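# Chapter 3
## Setting Out and Packing Small Goods

Small goods are the items that fit in one hand: phone cases, key rings, charging cables, card holders, reading glasses. They are light, they are easy to mix up, and they are sold in large numbers. Most mistakes in a small packing room happen with goods of this size. A wrong sofa gets noticed before it leaves the building, but a phone case for the wrong model often does not get noticed until the customer opens the bag.

Chapter 2 followed a delivery from the door to the shelf. In this chapter the goods come off the shelf again and onto the table. We look at the surface first, then the trays, then the order of work. Bags and labels are left for the next chapter.

### The surface

A packing table needs a plain top. Wood is fine for the table itself, but grain, knots and holes make small dark objects harder to pick out, and a glossy case can pick up a scratch from a rough spot. A flat white board laid over the wood takes care of both problems. It should cover most of the table and lie still when you lean on it. Matte is better than shiny under ceiling lights.

Boards get scuffed with use. Light scuffs can stay. Replace the board when you can feel a mark with a fingertip.

A black phone case shows up clearly against white, and so does its camera cutout, one of the features used to tell one model from another. A long, narrow tray with an open top can stand on the same board, within reach of the hand that does the placing. 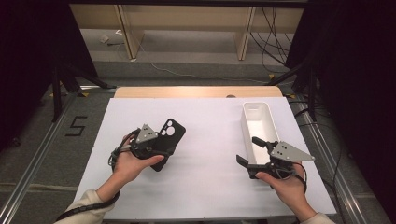 Which way up should a phone case go into the tray?

Put it in with the back facing up, so the camera cutout can be checked without lifting the case out again. If the cases are stood on edge to save room, have all the cutouts at the same end.

### Trays

The word *tray* in this book means any open container that holds goods between the shelf and the bag. Trays come in many shapes, and a packing room does well to settle on one or two. Long and narrow trays suit goods that line up in a row. Square ones suit goods that are counted in layers.

Three points to check before a tray goes into use:

- The inside walls are smooth. Rough seams catch on soft cases and cable ends.
- The tray is a different color from most of what goes in it.
- The order slip can be clipped to one end without covering the goods.

One tray holds one order. The rule sounds strict for an order of two items, and new packers often want to put a couple of short orders together. At Tisteo, a mail-order shop whose packing room we return to in Chapter 5, the rule was dropped for a busy week in May. The shop had 14 returns from that week, and most were pairs of orders that had been swapped. The rule came back the following Monday.

### Order of work

The basic sequence is short. Read the slip, pick up the item, turn it to see the front and back, compare it with the slip, and place it. With phone cases, look at the cutout before you look at the color. Two models may come in the same black and differ only in the opening.

Keep the item over the board while you turn it – a case dropped from a low height onto a flat surface seldom comes to harm, while one that falls to the floor has to be looked over again and sometimes goes back to the shelf as a second.

Both hands have work to do. One holds the item and the other stays free to steady the tray or move the slip. Work close to the board, with the forearms low, and bring the tray nearer if you find yourself stretching. 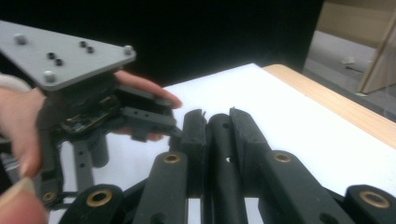 Nosipho Ndlovu would change the order given here. She reads the slip after picking up the item, on the grounds that packers who read first tend to see what they expect to see. Her packers say the model name aloud from the item, then look at the slip to find it.

Either order can work if everyone at the table uses the same one. The practice tasks in this chapter follow the first, with the slip read before the item is touched. Section 3.1 starts with a single tray and a single kind of case, and mixed orders are added in Section 3.2.

### Words used in this chapter

**Board** – the loose flat sheet laid on the table.

**Cutout** – an opening in a case for a camera, button or plug.

**Second** – an item with a small fault, sold at a lower price.

**Slip** – the printed list of what one customer has ordered.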